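Duas garras, uma mesa e muitas barrinhas embaladas

Comparar garras pelo catálogo é fácil. Os fabricantes informam abertura máxima, força de preensão, peso e tempo de fechamento, e quem compra põe tudo numa planilha. O problema começa quando a peça a ser apanhada não tem lado certo, escorrega um pouco e vem misturada com outras parecidas. Foi com esse tipo de objeto que passamos o mês de junho, testando dois modelos de dois dedos: a Nukgate, com dedos retos e rígidos, e a Plisano, com pontas intercambiáveis e um pouco de folga na articulação.

Os dois foram montados no mesmo braço, com o mesmo controlador Giáp e a mesma câmera de punho. A bancada também não mudou. O combinado com a Dasa, a empresa de embalagens que nos cedeu espaço e ajudou a montar a rotina, era fazer 500 tentativas com cada garra, em blocos de 100, trocando os objetos de lugar entre um bloco e outro.

Escolhemos produtos de supermercado. Caixas de chá, tubos de creme dental, sachês de tempero, barrinhas de cereal. As caixas quase não serviram para separar as duas garras, porque ambas acertam caixas com facilidade. Os sachês serviram demais: as duas falharam tanto que os números ficaram difíceis de ler. As barrinhas ficaram no meio do caminho e acabaram ocupando a maior parte do tempo.

Uma barrinha embalada tem um corpo firme e duas pontas seladas que dobram. Se os dedos fecham no corpo, a pega é boa. Se fecham na ponta, a embalagem pode girar na hora da subida, e o operador só percebe quando ela já está apontando para outro lado. Com a Nukgate, a saída foi baixar a velocidade nos últimos centímetros e aceitar um ciclo mais longo. A Plisano tolera melhor um erro de posição, mas a folga que ajuda na pega atrapalha na hora de soltar — a peça sai torta com mais frequência, e isso conta quando ela precisa entrar numa caixa.

Nos cinco primeiros blocos, a Nukgate teve 53 pegas que precisaram ser refeitas. A Plisano teve menos, só que boa parte da vantagem desapareceu quando passamos a contar também as entregas fora de posição. Depois disso paramos de tratar a pega e a entrega como uma medida só. Recomendamos o mesmo a quem for repetir o teste.

A câmera de punho merece um comentário. Ela vê os dedos o tempo todo, o que facilita conferir o alinhamento, e perde uma parte do campo de visão justamente por isso. Quanto mais largo o dedo, mais mesa ele esconde. Nos dedos da Nukgate, pretos e foscos, o reflexo incomodou pouco. As pontas claras da Plisano exigiram reduzir a exposição, e aí as letras pequenas dos rótulos ficaram difíceis de ler.

O rótulo importa porque a segunda parte do teste pedia separação por sabor. As embalagens da mesma linha repetem o azul e mudam a faixa: verde na de passas, vermelha na de gotas de chocolate. Pela cor da faixa, o sistema acerta quase sempre. Pelo texto, depende do ângulo em que a barrinha caiu e do que os dedos estão cobrindo. Acabamos usando a cor como critério principal e o texto só como confirmação.

Quanto ao controlador, o Giáp se comportou bem com as duas garras, mas a configuração da Plisano levou uma tarde inteira. O manual descreve a calibração das pontas em uma página e deixa de fora a ordem das etapas. A Nukgate foi reconhecida na primeira conexão.

A diferença de preço entre os dois conjuntos, já com cabos e flange, foi de 3000 reais nos orçamentos que recebemos, com a Plisano mais cara. Para quem trabalha só com caixas, não vemos motivo para pagar. Para embalagens flexíveis a resposta depende da entrega: numa esteira aberta, a Plisano rende mais; num berço estreito, ficaríamos com a Nukgate e o ciclo mais lento.
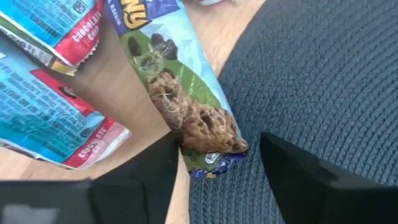
Como montamos a bancada

Tampo fixo, luz difusa vinda de dois lados e posições de partida sorteadas antes de cada bloco. As pontas dos dedos foram limpas a cada troca de objeto. Embalagens amassadas pelo uso continuaram no teste até abrirem.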